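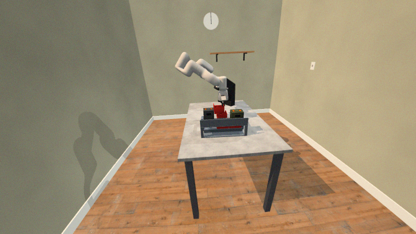 Panagiotis Chatzigeorgiou wrote on Fri 17 November:

I have read the revised terms for the Dustcombe portfolio twice and still can't tell what I am signing. Section 3 says the artist keeps the plates. Section 7 says the plates are to be canceled after the edition is printed and a cancellation proof sent to Fothergill. If I keep them, can I cancel them myself, and can I do it after the show closes? I would like to have mine in the case at Vilville uncut. Also, are the artist's proofs inside the edition of 200 or on top of it? And is anyone else having trouble with the Brutmont paper? Mine cockled badly along one long side after soaking.

End of quoted message.

Panagiotis, and everyone else who wrote to me off list with the same questions,

The two sections were drafted at different times and I should have caught it. The intent is this. You keep the plate. You cancel it yourself, in any way that shows clearly in a proof: a scored line corner to corner, a drilled hole, a bitten X. You send one cancellation proof to Fothergill. The date in Section 7 will be changed to 30 days after the Vilville show comes down, so plates can be displayed uncut. I have asked for the corrected page and will post it to the list when I get it. Please don't sign the version you have now. If you already signed, you will get a replacement page to initial.

Proofs are on top of the edition. You print 200 numbered impressions, plus up to ten artist's proofs, marked A.P. and numbered in Roman numerals. Those are yours to sell or give away, but not before the opening. One printer's proof is allowed if someone other than you is pulling the edition. Do not number the bon à tirer. It goes to Fothergill with the first package and stays in the archive set.

For relief and lithography people, "plate" in the terms means block or stone as well. With stones, graining the image off counts as cancellation, so pull your proof with a line through it first. Nobody is going to ask you to damage a stone.

On the Brutmont paper: yes, three others have reported it. It is the same on every sheet I tried, always one of the long sides, so I suspect the felts at the mill and not anything you did. What works for me is a shorter soak (20 minutes, where I normally give this weight an hour), then blotting and leaving the stack in plastic under a board overnight. Printed the next morning, the sheets lay flat and took the ink well, including in a fairly heavy aquatint. Dry them between blotters under weight. I would not hang them. If you are printing relief on dry paper you can ignore all of this.

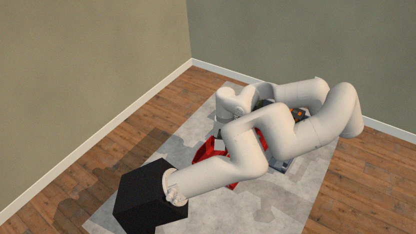
White arm on its black pedestal, reaching over the gray mat.

The order came to 234 packs and Fothergill has a few left over, so if you have lost sheets to cockling, write to the gallery and say how many you need. They would like to hear by the end of the month. Please send the worst sheet back with your request. The mill has asked to see some.

A few things that came up in the other messages:

Signing. Pencil only, below the plate mark, number at left, title in the middle if you use one, signature at right. No blind stamps on the front. Your own chop can go on the back, lower left.

Size. The sheet is not to be trimmed or torn down. The clamshell boxes are already being made to the full sheet size. Image size is up to you, but leave at least an inch and a half at the bottom for the signature.

Color. Any number of plates or blocks. Hand coloring is fine if it is consistent through the edition. Chine collé is fine too – use a paste that won't stain, and let the sheets dry fully before you interleave.

Interleaving. Glassine is supplied. Do not use newsprint, even for a few days.

Framing for Vilville. The gallery is framing one set. They will take numbers 1 of 200 from each artist, so please don't sell that one or swap it. The frames are float mounted with no window mat, and your deckle edges will show.

Delivery. Finished editions are due at the Dustcombe address in March, packed flat. Tubes will be sent back. If you are close enough to drive yours over, call first, as the loading door is not always open.

Someone asked whether the Vilville set will be for sale as single prints. It won't. The set stays together, and whether it travels afterward has not been decided. I would rather not guess on that until I hear from them.

Corrected Section 7 to follow.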